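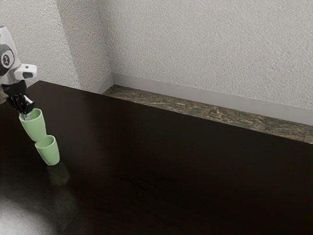

News > Software > Robotics

Gutik update replays failed grasps in simulation

Last updated: Thursday

Faststead has released version 3 of Gutik, its planning and control software for robot arms. The main addition is a replay tool that lets developers stop a simulated task at any point, change the grasp or the path, and run it again from there.

Stacking cups is the test task that comes with the release. Faststead says it ran the task 1,498 times while tuning the new planner, with small changes to lighting and cup position between runs. Developers can check the arm from a fixed view of the table or switch to a close view near the fingers, where glare and dark surfaces can throw off the perception step.

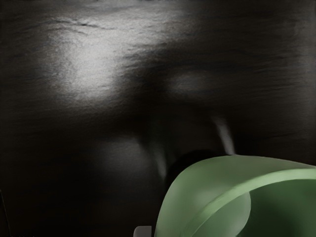

Contact checks come first

Earlier versions planned the whole motion before the arm moved. Gutik now rechecks contact 60 times a second and can shift the grip or slow the descent if the reading doesn't match the plan. The old behaviour is still there as a setting.

Each replay is saved with the camera views and joint data lined up on one timeline - a feature users of the Kopecký plug-in had been asking for.

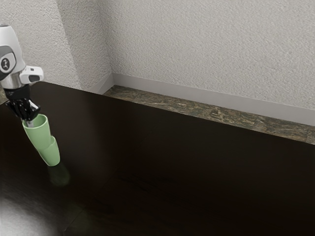
Two green cups held above the tabletop in the simulated stacking task.

The replay tool works with existing project files, although grasp settings saved in older versions have to be converted first. Faststead has also fixed 79 bugs, most of them in the path planner. A build for Flondstead controllers is due in February, and the licence terms are unchanged.
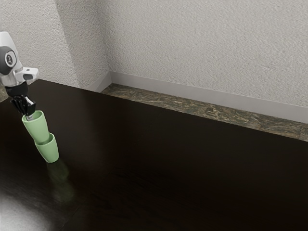 One developer who tried the beta said the replay tool was useful but that long runs still took too long to load, and asked for a way to save only the last few seconds before a fault. Faststead says it is looking at that for the next update.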